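March, chores bench, afternoon session

Back at the table after the arm service. Question for this month is the same one Bernadette Ambrose put on the whiteboard: would you let this thing tidy a kitchen counter while you were out? My answer is still no, but I said I'd write down why each time instead of just grumbling.

Setup is the Merel layout. Blue cloth, the usual clutter in a row at the back, coaster out front by itself. I left the rope in a loose coil on purpose. Anything stiff and boxy flatters the grippers, and real counters have string on them.

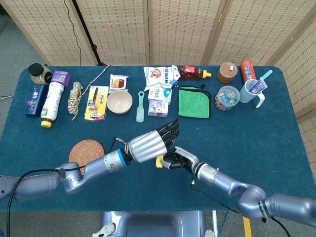
Both hands over the middle of the table, right one closed on the small yellow item.

The log so far has 313 grasp attempts, and the summary Drostis wants will no doubt quote the success rate. I don't trust that number. A grasp gets scored as good if the object leaves the table. Leaving the table is the easy part! Putting a thing back where a person would put it, without flattening the snack packet next to it, is the chore, and we still have no score for that.

Cloth is where I'm most doubtful. Pick it up, fine. Then it hangs from the fingers like a rag on a nail, and somebody has to decide which end is a corner.

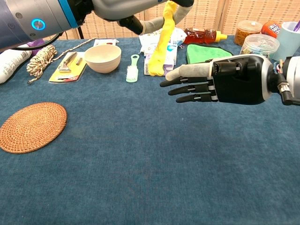

Lindqvist's notes claim a fold in 30 seconds. I'd like to know what they started from, a flat square or a twisted one. My mother-in-law folds a towel in 2 while talking on the phone, and she doesn't need the counter cleared first.

To be fair to the hardware, the wrists are a lot better than the old Fultness pair, and I have no complaints about reach. It's the deciding that's slow.

To do:
- change the scoring sheet so "put down in a sensible place" is its own column
- 7 more cloth runs, all starting crumpled
- ask Bernadette if the rope counts as one object when the tail is under something else
- the comb brush goes bristles down next time, note which way it ends up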